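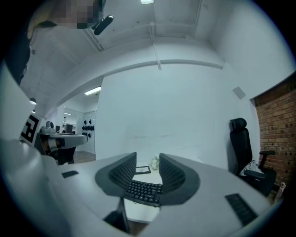

Ekow Odoi asks whether the finger pads have to come off every time the gripper is cleaned. They don't. Wipe them in place with a dry cloth and leave the screws alone unless a pad has lifted at a corner.

Kolier hand-held gripper: care and set-up

How often should the pads be replaced?
The mesh wears smooth before it tears. We change both pads at 900 grips on hard plastic such as keyboards, sooner if things start to slip. Always change the pair - one new pad and one old one will pull the object sideways.

Can I use solvent on the mesh?
No. It softens the glue underneath. Use a dry cloth, then a soft brush for the dust.

The fingers close unevenly. What now?
Open them fully, switch off and wait 20 seconds. Switch on again with nothing between the fingers and let them close once. If they are still uneven, check the screws at the base of each finger. One is usually loose.

When do I need to recalibrate?
After any change of pads or fingers, and after a drop. The printed marker should be flat, clean and upright on its panel. A curled marker gives a bad reading and the routine will stop with error 6.

What about the grilles on the body?
Keep them clear. Brush the dust off, and don't blow compressed air in - it pushes the dirt on to the board.

Where do spares come from?
Pads and fingers are ordered through Rinura. Nii Ackah keeps the log, so give him the grip count when you fit a new pair. The last pair came off in January at 1,674, far too late, and one pad had worn through to the backing.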